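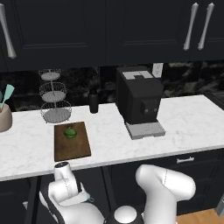 Sunday, sourdough notes, Ballovo flour

Started at 7:40. Flour 900 g, starter 146 g, two folds before lunch. The dough was slower than last week — the Lako flour drinks more water, I think.
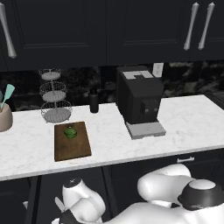

Does the second rise need the fridge? Only if we bake on the next morning.

Tatiana Čierny asked for less salt, so I will try it in the next batch. Baked for 55 minutes with the lid on for the first half,

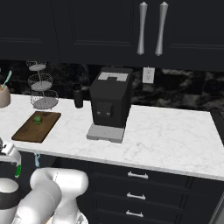
and then without it, until the crust was dark enough. Crumb still a bit tight near the bottom.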